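Equipment Review: Tallik 57 Bench Screwdriver Set

Print this page
E-mail this page

Reviewed by Brittany Sutherland, Drullach Technical Library
Wednesday, February 14, 2018

The Tallik 57 is a boxed set of precision screwdriver bits with a single driver handle, sold to schools, repair desks and small offices. The library's equipment lending service bought 13 sets last August to replace the older Mak sets, many of which had lost bits or had worn tips. This review covers their use at the service desk and on loan to members.

The set comes in a hard case with a hinged lid. Bits stand upright in a rubber tray and are marked on the shank with type and size. The marks are small but cut deeply, and they remained readable on every set returned to us. On the Mak sets the sizes were printed on the tray only, and a bit put back in the wrong slot could stay there for months.

The handle is slim, with a rotating cap that allows it to be turned with the fingertips while the palm rests on top. Staff with smaller hands preferred it to the Mak handle. Two members with arthritis found it too narrow for longer work and asked for the thicker Gosia handle, which accepts the same bits and may be borrowed separately.

Most loans were for household electronics, eyeglasses and desktop computers. The cross-head bits fit well and did not slip out of the screw under normal pressure. The star-shaped bits were equally good in the middle sizes. The two smallest were less satisfactory: four sets came back with the finest tip twisted, and members reported that this happened on screws that had been factory-sealed with thread lock.

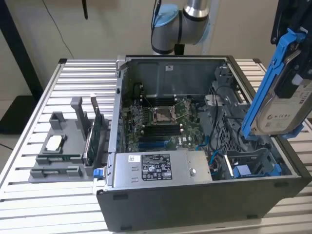

The magnet in the handle is strong enough to hold a case screw at any angle. It is fixed and cannot be switched off. Members working on watches or small speakers are advised to use the non-magnetic driver from the Gosia range instead. The extension bar, 100 millimeters in length, reaches recessed screws without difficulty, although it has a slight wobble where it joins the handle. The wobble was present on new sets and did not grow worse with use.

The printed guide is the weakest part of the product. It lists the bits by part number, but does not say what each is commonly used for, and the diagrams are too faint to photocopy. The library has written a one-page sheet of its own and placed a copy in each case.

Tallik states that the handle is good for 1000 hours of use. The library has no means of testing that claim. No handle has failed to date, and only one case has needed repair, for a broken hinge pin. Replacement bits can be ordered singly, and our two orders arrived within a week. Replacement trays are not sold.

The Tallik 57 is recommended for general lending and for staff use. It is not recommended as the only set for a repair desk that handles very small fasteners every day. The remaining Mak sets will be withdrawn as they are returned. Members who currently have one on loan may exchange it for a Tallik set at the service desk without a new deposit.

Print this page
E-mail this page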